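Prieto Japanese Starter Kit: Review
Ilse Hagedorn, 22/08/2024

I teach first-year Japanese at a community college and have used the Prieto kit with evening students for two terms. It comes as a workbook, a box of kanji cards and access to the Grerent listening site. Urnumum, the publisher, sells it only as a set.

The workbook

It runs to 172 pages and moves quickly. Hiragana is finished by the end of chapter 2, too soon for most adults with jobs. I spread it over three weeks and skipped the crossword pages. Grammar notes are short and correct. The shopping unit, with prices and counters, is the best thing in the book - my students still use its phrases in October, long after the test.

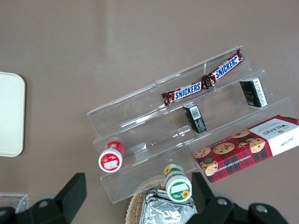
The cards

The box claims over 2000 vocabulary items, but many are the same word in polite and plain form. Print is large and the stroke order is clear. The corners wear fast, and the box lid split on my first copy. Readings are on the back in kana only, and I like that.

Dialogues come in two speeds. The slow one is too slow and the pitch goes flat, so I play the normal one twice. The food and drink lessons have the most natural speech. The site logs you out after a short break and loses your place.

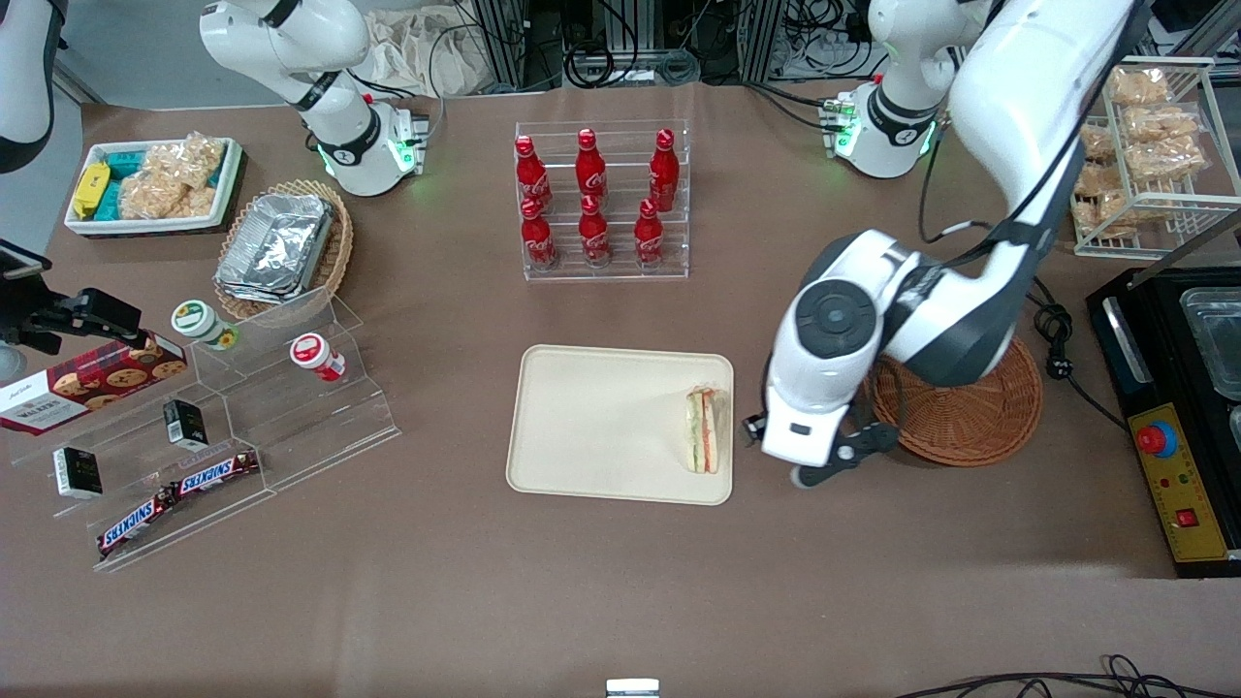 Who should buy it

A class with a teacher will do fine with it. For someone studying alone I would pick the older Orkadstead course, which has a full answer key. Prieto prints answers for the odd-numbered exercises only.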